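Progress report to the Dirnell Fund
Home Repair and Cleaning Help for Older Residents, Skudach district
Submitted 8/28/25 by Aqeel Farooqui, program manager

This report covers the period from May to the end of August. The grant pays for small repairs and regular cleaning visits for people over 70 who live alone.

Visits
We made 253 home visits in the period. Most were cleaning visits of one to two hours. The rest were small repairs such as loose handrails, dripping faucets and door locks. Demand for handrail work was higher than we planned for, and we have moved one worker from cleaning to repairs on Mondays until the list is shorter.

Referrals
The clinic on Sial Street is still our main source of referrals. Referrals from the two housing offices have been slow. I met with both managers in July and they agreed to put our form in the packet that new tenants receive. We have had a few calls as a result.

Staffing
One repair worker left in June and the post was open for five weeks. Repairs ran late during that time, and 17 households waited longer than our target. All of them have now been seen. The new worker came to us from a property maintenance job and needed little training beyond the safety course.

Spending
We spent $3,540 on materials and supplies, nearly all of it on rails, brackets, locks and cleaning goods. We changed suppliers to Limex in July after delivery problems with the previous one. Wages are under budget because of the open post. I would like to carry the unspent amount into the fall and will send a separate request.
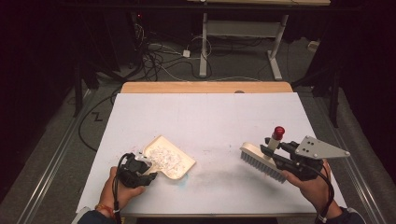
Two complaints came in. One was about a missed appointment, and we apologized and rebooked the same week. The other was about noise during a lock replacement in a shared hallway. We now call the building office the day before any drilling.

Next period
The main work will be window sealing and draft strips before the cold weather. We also need to replace the van's rear tires. The client survey goes out in October, and I will include the results in the next report.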